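The Breakfast Chair

The car came at ten to four, as it had for eleven years. She sat in the back with the running order on her knee and did not read it. The driver had the radio on low, tuned to the other side.

Brollier had told her in June. They had taken her to lunch and waited until the plates were cleared. The new presenter was younger and had come from sport, and everyone upstairs was very excited. She would stay until Christmas, and there would be a party.

The party was at the Hanrahan, in the big room with the bad lift. There were 114 people on the list and she knew most of them. The man who ran the network made a speech and got the name of her first programme wrong. Her replacement wore green and stood near the door, shaking hands.

They met by the coats.

"I used to watch you before school," the younger woman said.

"Everyone says that."

"Sorry."

"Don't be. It's better than the other things they say."

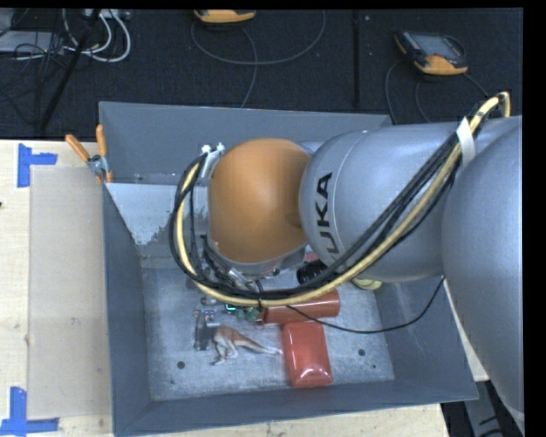 "Do you get used to the mornings?" the younger woman asked.

"You get used to being tired. Go to bed at eight and don't let anyone talk you out of it."

A columnist from the Bandau came over then, holding his phone out flat like a tray. He wanted to know if they were friends. They both said they were, and he wrote it down. In the morning it was two lines at the bottom of a page, under a piece about a divorce.

Her last show was on 18/12/2024. They played some clips and brought out a cake. She thanked the crew and said goodbye to camera 2 – the wrong one, as it happened – and the titles rolled.

She left the running order in the car. The driver asked if he should come tomorrow, then remembered, and turned the radio up a little.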